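The best seat at the Gelonmont is still row F

I met Amnuay Khamphan on a Thursday, in the foyer of the Gelonmont, and she was up a ladder. She runs the Landcombe short film awards, which moved into the old picture house this year after a long spell in a hotel function room with a carpet I won't describe. "Hold this," she said, and passed me a light bulb. So that's how we started!
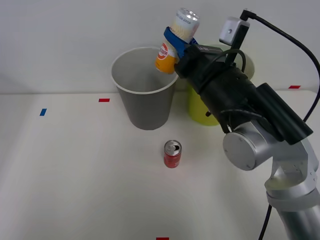
3 min read

I asked why she'd wanted the Gelonmont so badly. "It's got a proper screen," she said, climbing down. "At the hotel we had a pull-down thing, and the bar staff walked behind it. You'd be watching somebody's lovely quiet ending and see a tray go past." The new room seats 162, with another eight squeezed in at the side (she calls them the naughty seats), and she'd sold nearly all of them before the shortlist came out.

Sreekumar Rai, whose film Naidu is up for best drama, joined us with three teas. He shot it in February in his uncle's tailor's shop, on a budget of £3,000, and a good bit of that went on heaters. "My uncle kept serving people," he told me. "We'd be in the middle of a take and someone would come in about trousers. Two of them are in the film." I've seen it, and I think I know which two – the man with the umbrella is wonderful.

What does he make of the venue? "I saw my first film here, from row F. I've asked for row F again." Amnuay said he could have it if he kept his speech short. Winners get 45 seconds, and then the organ starts up. She means it, too. I heard the organ.

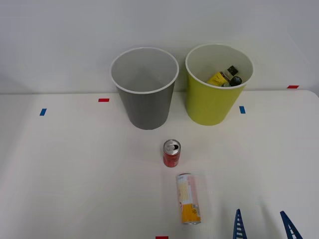
Can anyone come, or is it only for film-makers?
Tickets are open to everybody, and the box office in the foyer sells any that are left on the night.

I had to ask about the red carpet. Amnuay pulled a face. "It's green. It came with the building and I like it." Sreekumar is bringing his uncle, who has made them both new suits and, by the sound of it, has plenty to say about everyone else's.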